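Chukwu opens new furniture workshop in Ostbridge

OSTBRIDGE, October – Chukwu, the maker of solid wood tables and worktops from Mallport, announces the opening of its second workshop in Ostbridge. The new workshop will start to take orders this month and will give work to 50 people from the town and from nearby Hovville.

The company was founded in Mallport as a small repair shop for chairs. Today it delivers tables to homes, schools and offices in the whole region. Last year it completed 957 orders, and the old building became too small for this amount of work.
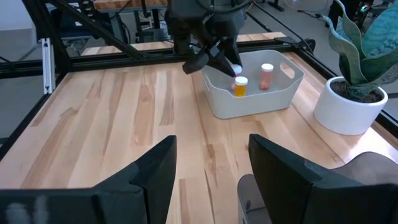 With the Ostbridge workshop, the waiting time for a made-to-order table will be reduced to 14 working days. Customers can choose the size and the finish in the showroom, which is located in the former grain store from 1869. The outside walls of the building were kept as they were, and the roof was fully renewed.

The showroom is open from 9 a.m. to 5 p.m. Orders from Hovville will be delivered without extra cost until the end of the year. Journalists who wish to visit the workshop are kindly asked to contact the Chukwu press office in Mallport.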